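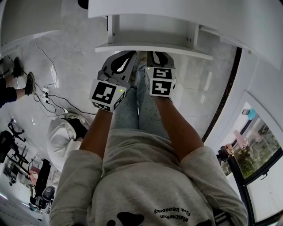 Review: the Komus 50 Vertical Cardboard Baler

Search this site Enter keywords Go

Filed under: Balers & Compactors, Small Sites, Reader Reviews

Print this page | E-mail to a colleague

We run a small transfer and sorting yard outside Londena, and cardboard has been my headache for as long as I've worked here. It comes in all day, it takes up a ridiculous amount of room, and until this June we were sending it out flattened in open cages, which meant paying a truck to haul mostly air. So when the Komus 50 turned up on the back of a Benmoussa flatbed, I was more excited than a grown adult should be about a green steel box with a ram in it.

I've now had it long enough to have opinions, and most of them are very good ones!

Getting it in place

The delivery crew had it off the truck and standing by the back wall before lunch. You need a level floor, decent headroom and a clear run to the door for getting bales out (we forgot the last one and had to shift a rack of totes). It arrives in one piece except for the side guards and the bale trolley. Bolting those on took two of us the rest of the morning, and the only thing we had to go hunting for was a long enough socket extension.

The electrical side needs a proper electrician. Ours grumbled about where the cable entry is, low down at the back left, and I can see his point. If your machine is going in a corner, get the cable run sorted before the baler goes against the wall.

What it's like to use

Lovely. You open the top gate, fill the chamber, close the gate, press the button and go flatten some more boxes while the ram does its thing. It stops and returns by itself. Everyone on the yard picked it up in one shift, including a couple of people who had been pretty vocal about not wanting another machine to look after.

The retaining teeth are the best part for me. On the old baler at my last job the cardboard would spring back up every time the ram lifted, and you'd end up pressing the same load over and over. These teeth hold it down properly, even with the thick double-wall stuff that furniture comes in. Wet board is another story - it bales fine, but it leaves a mush along the bottom channels that you have to scrape out, and the scraper that comes with the machine is too short to reach the back without getting your shoulder in there. (Power off and locked out first, please.)

Tying off takes 4 straps per bale. We started on the polyester strap that came in the box and then switched to Prillitz, which threads through the channels more easily and doesn't fray at the cut end. I'd buy a few reels of it along with the baler and save yourself the second delivery charge.

Noise is fine. You can hold a conversation next to it, and the office on the other side of the wall stopped noticing it within days.

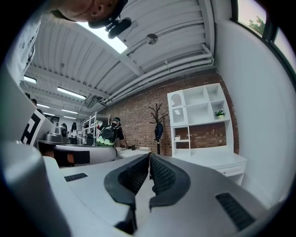

The numbers, for those who like them

The counter on the control panel read 1237 cycles when I checked it for this review. In that time we've had one fault, a gate sensor that had worked itself out of line, and it was a screwdriver job once I'd found the right page in the manual. The manual is good, by the way. Real diagrams, large type, and a fault code table on the back cover where you can find it.

Bales come out square and they stack without leaning, which our mill buyer has noticed. We've gone from constant cage pickups to one full load at a time, and I have a whole bay back that I'd stopped thinking of as floor.

A few gripes

The bale trolley's wheels are too small for a rough yard. Indoors it glides, but outside it finds every crack. The full-bale light is also hard to see in the afternoon when the sun comes through our roller door, and I'd love a buzzer option. And the paint on the feed gate is already chipped where people rest boxes on it, although that's cosmetic and partly our own fault.

Would I buy it again?

Yes, and I've already been pestering the boss about a second one for film and shrink wrap. If you handle cardboard on a small site and you're still caging it, go and see one of these running somewhere. Take a tape measure, and check your door height while you're at it - ours cleared with very little to spare.

Rating: 5 out of 5

Tags: cardboard, vertical balers, baling strap, yard equipment

Print this page | E-mail to a colleague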